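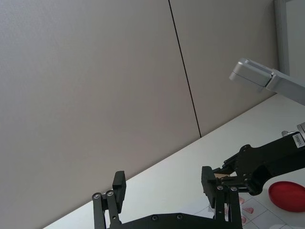

Una lectora de Marín escribe que la masa de sal de sus alumnos se agrieta siempre por los bordes, aunque respete las cantidades, y pregunta si conviene añadir aceite. La consulta es frecuente y merece una respuesta detallada.

El aceite mejora el tacto de la masa, pero no evita las grietas. Estas se deben, en la mayoría de los casos, a un secado demasiado rápido. La proporción que este blog viene recomendando para un grupo completo es de 1000 gramos de harina, 500 de sal fina y agua templada, incorporada poco a poco hasta que la masa deje de pegarse a las manos. Para una sola familia basta con 227 gramos de harina y la mitad de sal.

Una vez modeladas, las piezas deben reposar a la sombra, sobre papel de horno, y girarse por la mañana y por la noche. Las figuras gruesas - erizos, tortugas, caracoles - requieren 2 días más que las planas. Se desaconseja acercarlas al radiador. 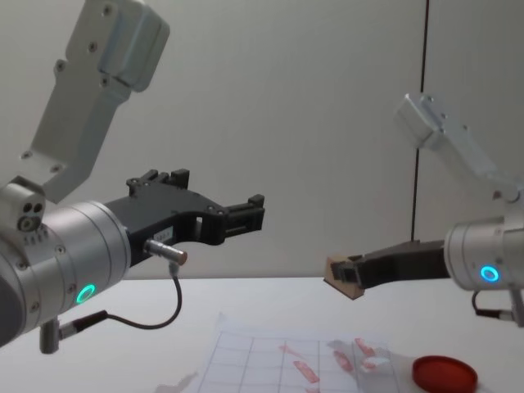 Otra persona, desde Beltcombe, objeta que el secado al aire resulta inviable en un aula compartida y que en su centro se recurre al horno a baja temperatura, sin mayores inconvenientes. La observación es pertinente. Cuando se opte por el horno, la puerta deberá quedar entreabierta y el manejo corresponderá exclusivamente a un adulto. Las piezas con palillos, botones o cuentas de plástico quedan excluidas de este procedimiento.

En cuanto a la pintura, la témpera espesa ofrece mejor resultado que la acuarela, cuya humedad reblandece la superficie. Se aplicará una primera capa clara y, cuando esté seca, los detalles con pincel fino. Los ojos pueden marcarse con la punta de un lápiz antes del secado. 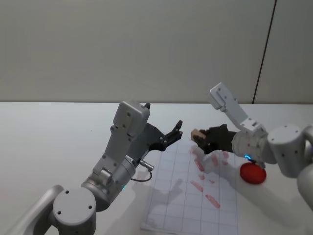

Mesa blanca ante una pared gris clara.

Las plantillas del taller Cirkside, con las siluetas de erizo y caracol, siguen disponibles para quienes las soliciten por correo. En abril se publicará la ficha del móvil de peces de cartón, preparada a partir de las sugerencias recibidas desde Birdale. Se ruega indicar en el mensaje la edad de los niños y el número aproximado de participantes.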